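Plurmont Library Drops Late Fines, Wipes Old Balances

21 August 2018
By Tuva Nyberg
3 min read
Print | E-mail

PLURMONT — No more late fines at the public library. The board voted Tuesday-night style, quick and with little debate, to end them for every card holder and to clear what people already owe.

The change covers books, magazines, audiobooks and DVDs at the main building on Helmy Street and the small branch in Foltberg. It does not cover lost items. Lose a book, you still pay for the book.

About 2,000 cards are blocked right now over unpaid fines. Of those, 545 belong to kids under 14, according to numbers handed out at the meeting. Those cards get switched back on first, the rest by the end of the week. Nothing to fill out, no need to come in.

"Mostly these are small amounts," the library director told the board. "A few dollars, and the family stops coming. We've been seeing that for years."

Fines have been bringing in less each year anyway. People renew online now, and e-books return themselves. Staff time spent on notices, phone calls and arguments at the desk costs more than the library takes in, the director said, though she did not give a figure for that.

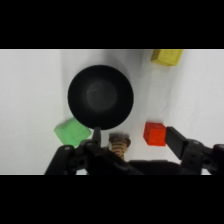

Kids' programs are where the library hopes to see the difference. Story hour in Foltberg has been thin since last winter, and parents told staff in a survey that they stay away when they owe money, even for events that don't need a card. The fall schedule leans on things for the youngest ones: picture book mornings, a sing-along, and a bedtime reading in pajamas once a month. All free. Sign-up opens at the front desk and by phone, and drop-ins are fine if theres room.

Not everyone on the board was sold. One member asked what would make people bring anything back at all, and wanted a one-year trial instead. That idea failed for lack of a second. She then voted yes with the others.

The answer to her question is in the new rules. An item 11 days overdue gets a reminder by text or e-mail. After six weeks it is marked lost and the card is blocked until the item comes back or is paid for. Bring it back, even months later, and the charge goes away. Damaged items are handled case by case, same as before.

Holds are the one sore spot. A popular title kept too long means a longer wait for the next person, and two residents brought this up during public comment. One said she had waited since spring for a mystery novel and didn't care to wait longer. The library will buy extra copies when a waiting list gets long — how long is not spelled out — and items with a hold on them can't be renewed. 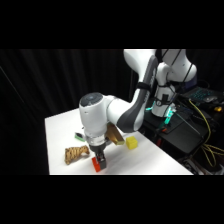 Money to cover the gap comes from two places. The board moved a little from the furniture budget, which means the reading room chairs stay as they are for another year. The rest is a gift from Merkeo, the office supply store on Main, which pledged $1,000 toward new children's books. The store's check had not arrived as of the meeting but the director said she expects it shortly.

Parking also came up, as it usually does. No action taken. The lot behind the Helmy Street building will be restriped when the weather allows, and the book drop stays open during the work.

The board will look at return rates in December and decide then if the rules need changing. Patrons who paid a fine this summer will not get refunds. Anyone unsure about a card can ask at either desk or call during open hours, Foltberg branch is closed over the lunch hour.

Print | E-mail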